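Week 8 handout — Nandine simulator, trial license
Phong Phí, Bramilgate evening course
Friday, October 26, 2018

Share 2 Comments

Read before lab. We have the trial until the end of term, then the school decides if it pays. So these notes are half lecture, half review. Bring gripes.

What you get: Nandine is the simulator, Quan is the add-on pack of objects and tables. Sold separately, annoyingly. Quan is supposed to have more than 200 objects, I have only opened the kitchen and grocery ones. Seat price is 2951 for the year, Quan included for schools if you ask Tretside (the reseller) nicely. Ask in writing.

Install — do it at home, the lab network is slow. Old laptops: turn shadows to low or it crawls. Save your scene before you hit reset. Reset does not ask.

Lab task is pick and place off a plate. Start with the banana. Long thin object, easy for two fingers if you come in across the width, hopeless if you come in along the length. Plate sits at an angle to the table so your wrist rotation has to match the fruit and not the table edge. Most of last years mistakes were right there.

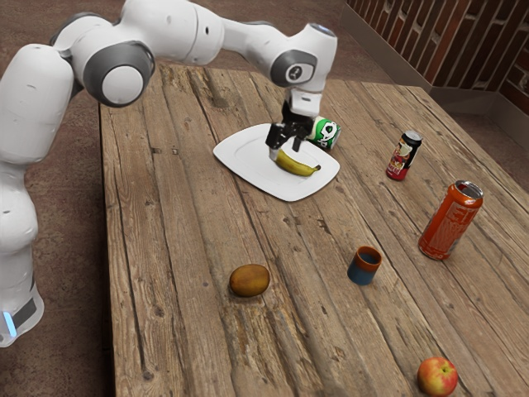 Fig. 1. Banana pick, gripper over the plate. Green can on its side behind it.

Things to watch for in clutter:

Finger clearance. Rim of the plate is raised a little. Go too low and you get contact with the plate before the fruit, the log just says "collision" and not with what. Big weak spot of the product in my view.

Cans. A can lying down is a different grasp from a can standing up, don't reuse the pose. Quan gives you the same model for both, only the start pose changes.

Round stuff. Kiwi and apple — friction default is too high, they stick like glue. Set it by hand before you beleive any success rate.

Run 50 trials per object, same seed list for everybody. Hand in the log plus one paragraph on the failures. No videos please.

So far: looks good, wood and brick textures nicer than the March version, docs thin, support answers in a day or so. Contact model needs work. Would I buy it? For teaching yes. For tuning a real cell, not yet.

Next week: camera noise, read ch. 6 first

14 shares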